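Can It Do the Chores Yet? Speaker notes, Avthorpe evening talk 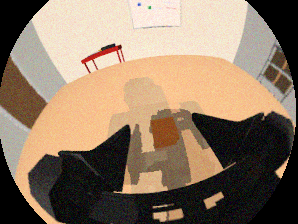
Slide 1: Simulated room, gripper open, one brown block.

Welcome everyone, and wait for the folks at the back to find chairs. Leave the slide up while they settle, it's a nice one to look at.

Start with the question my neighbors always ask me, which is when they can have a machine that picks up after the kids. I love that question and I never have a short answer for it! Picking up one block sounds like the smallest chore in the house. Point to the fingers, one on either side with space to spare, and ask the room what could still go wrong. (Let them guess. Somebody usually says "it squashes it.")

Then the numbers from our October runs on the Bokier setup, all simulated: 1,723 tries, and 151 of them missed the block completely. Pause there. Would you keep a dishwasher that did that?

Mention the shadows, they're busy around that block, and I think they matter more than we've given them credit for. Still checking.

Move on to the Caron shop floor, bin sorting, five part types, four of them going fine. The fifth is the thin washers. Tell the washer story if time allows.

Next slide: Evano kitchen trial. Water break first.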